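I gave up the allotment in October, after five years, and I've been asked a few times whether I miss it. I miss the walk there. I don't miss the couch grass, or carrying water up from the Cargate end when the top tap was off.

Ferhat Aksoy has the plot now and is putting in broad beans — more than 10 rows, by his account. He offered me some in spring and I said yes.

My seed tins are still full. I mean to sort them by year and give the older packets to Kobina.

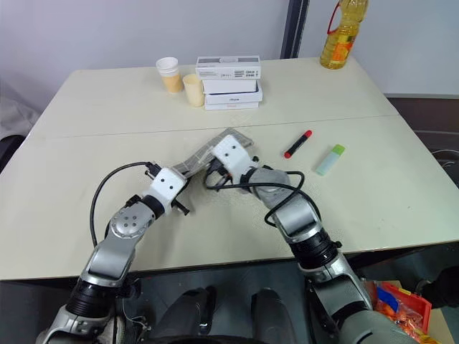

Two cream tables, pushed together.

Leeks are going in pots by the back door.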